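Gallery: Our Round Table and the Things That Come to It

Welcome to the gallery page of the Doler house. We live and work on the upper floor, and in March we finished moving the furniture into the big room. Many friends asked for pictures, and also for words with them, so I tried to write a little for everyone. I am not a designer. I only like furniture that you can use for a long time, and I like to know where it came from.

The first thing we decided was the table. We looked at square ones and at one with folding sides, which my sister liked very much, but in the end we took a round one. It came from a second-hand shop, Farketti, behind the old station. The price on the label was 4000, and after some talking it became 3000. I was pleased with this for the whole way home, until I had to carry it up the stairs with Koen Martens. The turn on the second landing is very narrow. We had to take off the legs, go up, and come down again for the screws, which I had left on the pavement in a paper bag.

The floor was already there when we rented the place. It is brown, quite dark, and it shows every crumb of bread. For some time I wanted to put a carpet under the table, but then the chairs do not slide well, so we left the planks as they are. In the evening, when the lamp is on, I find the colour very restful.

Some notes for those who wrote to me with questions:

The table top. We clean it with a soft cloth and a little mild soap, then with clean water, then dry. I do not use spray. Once I used a strong product of Stevens, a very good one for the oven, and it left a dull ring which took me two afternoons to remove. Please test any product under the edge first.

The height. I did not change it. For writing it is good, for small handwork it is a little low, and if you are tall you will feel it in your back after one hour. Koen puts a folded blanket on his chair, but this makes the problem worse and he does not believe me.

The number of places. When we eat, four people sit well and five sit politely.

The electricity. The old sockets are all on the wall and the table stands in the middle, so we bring the power with an extension over the floor. It is not beautiful. I asked for the price of a socket in the floor and received an offer of 1393, without the work on the planks, so for now we live with the cable. We lay it to the side and everyone in the house has learned to lift the feet.

The wastebasket. A small one is enough if you empty it every evening. We had a larger one before, and we only filled it more slowly and forgot it.

What do we do at the table? Everything, I think. In the morning there is the Moka and the newspaper, later somebody works, and after lunch it is for repairs and handling of small metal things. For these I prefer a pale surface very much. On our former table, which was nearly black, I lost a spring for 14 days and found it when it was already replaced.

I have one more plan for this room, a shelf low on the wall for shoes and bags. At present they stay on the floor or on the person. Rutilio Arellano has promised to cut the boards if I buy them, and I have promised to buy them if he tells me the measures — so you see how far we are.

If you come to visit, bring slippers. The planks are smooth and in winter they are cold.

The last picture of the page is the table with its light top, on the dark planks, with work going on. The shiny piece on it is bent metal, like a stand or a small frame. You can also see the white power strip on the floor, and at the back the black railing with the small wastebasket in front.

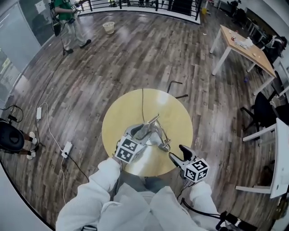
Rutilio Arellano wrote to say that the boards for the shelf should be no deeper than the longest shoe in the house, that he is still waiting for somebody to measure this shoe, and that for the dull ring on the top he would have tried a little oil on a cloth before anything else.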